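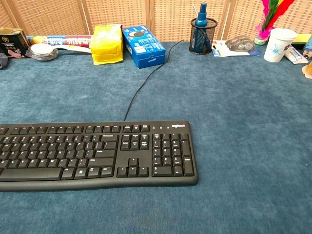
Bench 2: objects to the back, working area clear

The keyboard lies to the left with its cable run to the back. The right half of the surface is left open. Small items stand in one row against the folding screen.

Good Practice at the Bench: Gallery

This page goes with the Walinum bench rules for robot handling work. The rules were written by Trinidad Garrido and last revised in April. They apply to all shared benches, including the ones used by the Bovis and Anska projects. The notes below say what each rule asks for and use Bench 2 as the reference layout. A printed copy of the rules hangs by the door.

Notes on the layout

Rule 1. Background. Each bench has a plain screen at the back edge, and it stays closed during a session. On Bench 2 it is a light tan woven one. Do not hang anything on it.

Rule 2. Surface. Use a covered tabletop in one color. The teal carpet is fine for keyboards, cups and boxes. Brush it before the first session of the day. Lighter and darker patches in the pile do not matter, but crumbs and tape scraps do.

Rule 3. Cables. A cable that belongs to an object stays on that object. Lead it toward the back and keep it out of the open area. Do not coil it on top of the keys.

Rule 4. Back row. Everyday items such as the paper cup, the tape roll and the pen holder may stay out between tasks. Keep them along the far edge. Flyers and other loose paper go flat, and the mouse may rest on top of them.

Rule 5. Weight. Nothing over 800 grams goes on the bench without a note in the log. Full cans and bottles are weighed first. The scale is in the Gallardo cabinet, second shelf.

Rule 6. Open area. Leave room to set an object down. If the back row has crept forward, push it back before you start.

Rule 7. Speed. New tasks run at 20 percent for the first pass. Only the person who signed the log may raise it.

Rule 8. Stopping. Anyone in the room may call a stop. The person running the task presses the button first and asks questions afterward.

Logs and changes

Write the bench number, the objects used and any stop in the log. Finished sheets go to Horacio Huenchumán in room 219 by Wednesday. Requests to change a rule go to Trinidad in writing, with the rule number at the top.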